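Textiles for Beginners, Evening Class
Week 4: Planning a patchwork quilt

Hello again everyone! These are my notes from Tuesday, typed up for the people who missed it and for Ebony Rewi, who asked me to put the math somewhere she could find it. 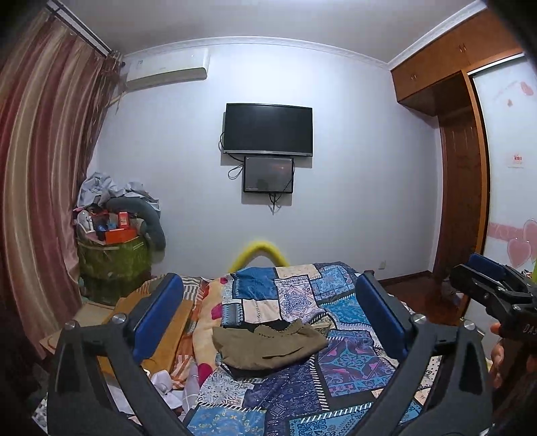
So, fabric. I buy far too much of it and I'd like you to do better than me. Start with the finished size, then pick a block size, then work backward. My last quilt at Eladwood had 80 blocks, and I cut every one of them before I'd thought about seam allowance (I know, I know). Add a quarter inch on all four sides. Write it on the wall if you have to.

Prewashing: I do it, Kane Pirihi doesn't, and we've argued about it for years. Reds and dark blues I'd wash no matter what. A color catcher sheet is cheap, so throw one in.

Sashing is the strip of fabric that runs between the blocks. If your prints are all shouting at each other, a plain dark sashing calms them down. Cut it along the length of the fabric, parallel to the selvage, so it stretches less when you sew. Two inches wide is fine for a first quilt.

Layout next! Put everything on the floor, squint at it, go make tea, come back and squint again. I move the darkest blocks first. Take a picture on your phone before you pick anything up.

For next week please bring:
42 squares, cut and pressed
Neutral thread
Your rotary cutter, with a new blade in it

The chapter on batting in Lowther is worth a read, but skip the bit on polyester, it's pretty dated.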